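Workshop tips from a teardown bench that got a robot

I work at a place called Dunbar, where old office computers come in on pallets and go out again as sorted parts. I've been at the bench long enough to have opinions about screwdrivers. Last June we got an arm on bench 4, and since then people keep asking me what they should do differently, both the folks at the other Dunbar shop (they're getting theirs soon) and my neighbor with the garage full of dead PCs. So I typed up my tips. Most of them work fine if the only robot in your workshop is you!

Before you open anything

Lay the tower on its side, open side up, and do it every time, even for a quick look. When I worked alone I'd prop a case upright against my hip and fish around in it one-handed. The arm can't do hips. Now every case gets laid down the same way, and my wrists are so much happier that I've started doing it at home too.

Unplug it, then hold the power button in for a few seconds. I know you know. Do it anyway, and tug the cord out of the back of the case yourself so there's no guessing which plug on the strip belongs to what.

Wipe the dust out with a dry paintbrush first, the cheap two-inch kind. Canned air just moves the dust to your lungs. We went through a silly amount of canned air before somebody brought in a brush from their kitchen remodel, and I don't think we've bought a can since.

Put a strip of old yoga mat under the case. It stops the sliding, it costs nothing, and it's easier to pick screws off than a bare bench. Cut it a bit smaller than the case or you'll keep catching the edge with your sleeve.

Getting the parts out

Learn your colors. A lot of makers use bright plastic for the bits you're meant to touch, so look for blue or green tabs before you reach for a tool. I can't tell you how many drives I saw unscrewed, bracket and all, when there was a tab to squeeze right there. If a part won't budge, you've most likely missed a catch. Stop pulling, get your flashlight, and look along the edge from a low angle.

Disconnect cables at the plug, never by the wire. Wiggle the plug side to side a hair, then pull straight. For the stubborn ones I use a plastic clay-modeling tool from the craft store, which beats any "professional" pry tool I've been issued.
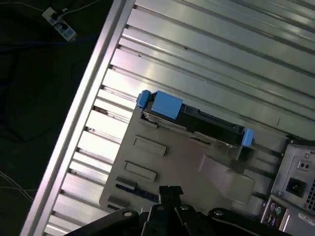
Take the drive before you take anything heavy. A power supply coming loose can swing down and thump whatever's under it, and a thumped drive is no good to the people who have to wipe it. So my order is drive first, then memory, then cards, then power supply, and the board last of all. The old hands at our place all had their own order, and we argued over it like people argue about pie crust. The arm settled it, in a way, since somebody had to write down one order for it to be taught, and we had to sit in the break room and agree. That took two lunches. I still think cards should come before memory, but I lost.

Keep a magnet dish for screws, but keep it on the far side of the bench from the drives. Muffin tins are even better if you're saving more than one kind. I label mine with painter's tape: case, drive, board, mystery.

Sharing the bench with the arm

OK, the part everybody asks about. We use a floor tracking system called Trakbridge that tells us what's coming in, and the arm gets its list from there as well. The arm itself is on a cart setup from Griltero. It's slow. I mean really slow, like watching someone parallel park. On a good shift I could still beat it to a drive by a mile, but it doesn't get a sore thumb, and it's still at it when I'm eating my sandwich.

Give it its own side and stick to it. We ran a line of green tape down the bench, and my coffee, my tools and my elbows live on one side. You'll think you don't need the tape. You need the tape.

Tie up loose cords. Anything dangling near the case is going to get snagged sooner or later, by the arm or by your foot. I use the bread-bag clips I save in a jar (my kids think I'm nuts) plus hook-and-loop straps for the fat ones.

Watch your light. We have shiny overhead tubes, and the bare metal inside a case throws glare right back up at you. It bothered the arm's camera, and when I paid attention I noticed it had been bothering me for years. A clamp lamp with a sheet of baking parchment over the shade, LED bulb only please, softened it nicely. Cheapest fix in the building.

Know where the stop button is with your eyes shut. Practice it! Stand where you normally stand and slap for it. We moved ours twice before my short coworkers and my tall coworkers could both reach it.

Don't "help." This was the hardest one for me. When it was fumbling at a tab I'd lean in to nudge the case, and then it was off by an inch and had to start over. Now I stop it properly, fix the thing, step back, and start it again.

What changed for us

I'll be straight, we were nervous. When the first cart rolled in, a couple of people started looking at job postings on their phones right there at the bench. So far it's been more of a shuffle. The plain, same-every-time towers go to bench 4, and we get the oddballs: the ones with a snapped latch, or a bracket someone bent in 2-something and bent back wrong. It's more interesting work, but it's also more tiring for your head, and you don't get those nice easy ones in between where you could let your mind wander. I miss those. I told our lead so, and now we each get a stack of easy ones after lunch.

We did 2,684 towers the month before the arm came, and we didn't do a whole lot more the month after, mostly because we were all standing around watching it. It picked up later. My own best day is still 80 and I'd like that on the record.

The writing-down has been the biggest change. Every model has a sheet now, and the Zarley binder (Zarley is the outfit that does our training) is up to 223 pages. New people used to learn by standing next to me for two weeks and hearing me grumble. These days they read the sheet first and then come hear me grumble, and they do pick it up faster. If you've got a task at work or at home that only you know how to do, write it down on an index card this week. You'll find three steps you do without knowing it.

A few odds and ends

Rubbing alcohol and a plastic scraper take off old asset stickers. Peanut butter works too but then your bench smells like lunch.

A silverware tray makes the best screwdriver drawer there is.

Cut gloves to fit. The edges inside a case are sharper than they look, and I snip the tips off the thumb and first finger so I can still feel a screw start.

Sweep under the bench at 3 p.m., when you've still got the energy, and check the dustpan for screws before you dump it.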